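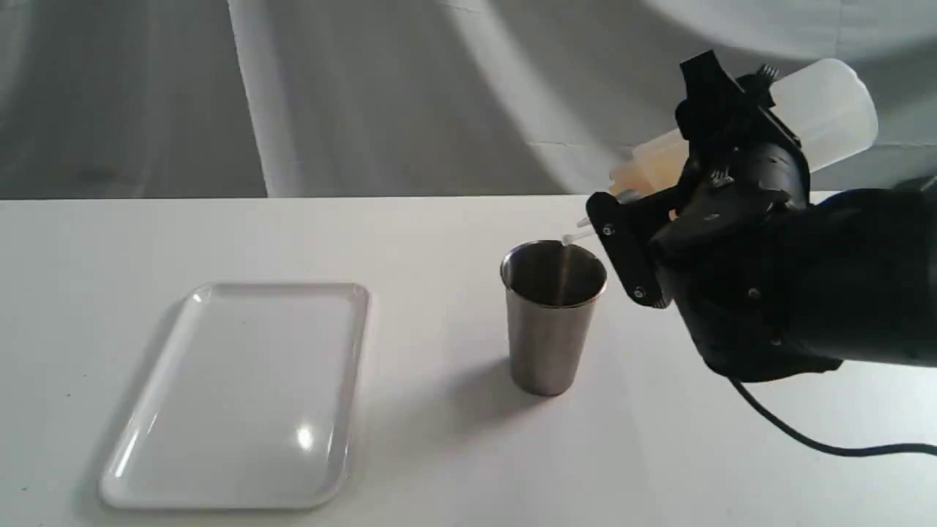 Squeeze bottle or little cup for adding syrup to iced tea?

Posted by Flelline

I've gone completely overboard on iced tea since January and I love it! I make my own honey-ginger syrup and drink everything out of a tall steel tumbler. My trouble is getting the syrup in. Spooning it leaves a sticky trail down the side every time. Should I get a squeeze bottle with a thin tip, or just pour from a small cup? I make 200 ml of syrup in a batch, if that matters.

Zanele Mnguni

Squeeze bottle, all the way! Get a see-through one so you can tell how much is left, and one with a long narrow nozzle. Hold the tip just over the rim, lean the bottle over and squeeze gently (thick syrup comes out in a lovely thin thread, thin syrup will shoot, so go easy the first time). I keep a flat tray beside my tumbler and park the bottle on it afterward, and my counter has stayed clean for months. If the honey goes stiff, stand the bottle in warm water for 9 minutes or so and give it a shake.

I still like a small cup when I'm making a whole pitcher, though! Much faster, and you can measure in it.
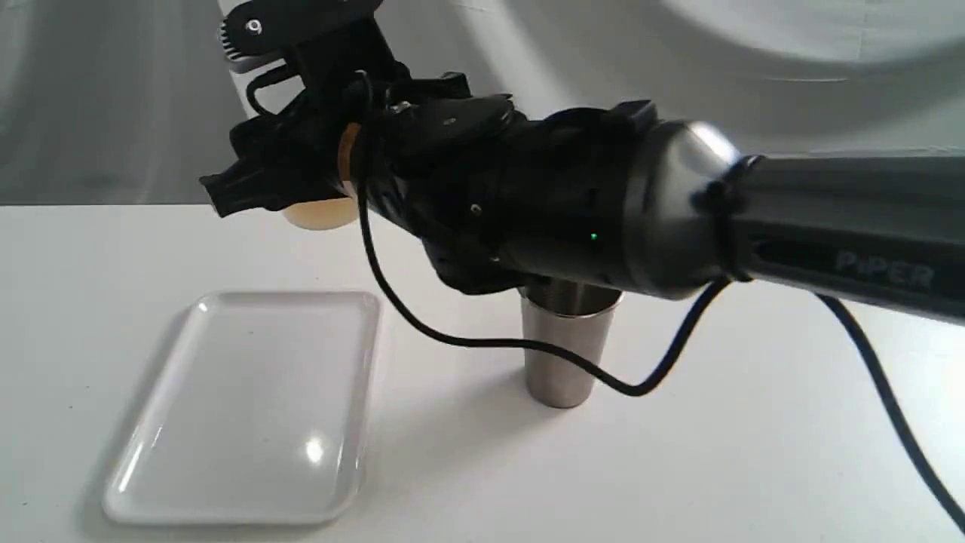 Tall steel tumbler, with a small amber cup held above it.

Rimisen

bottle. cut the tip small, you can always cut more off later

Bunnag

Either works. I use a cup and pour fast, slow is what makes it dribble down the outside. Wash the bottle between batches if you go that way, the neck gets gunky. Mine holds 242 ml so your batch would fit with room to shake it.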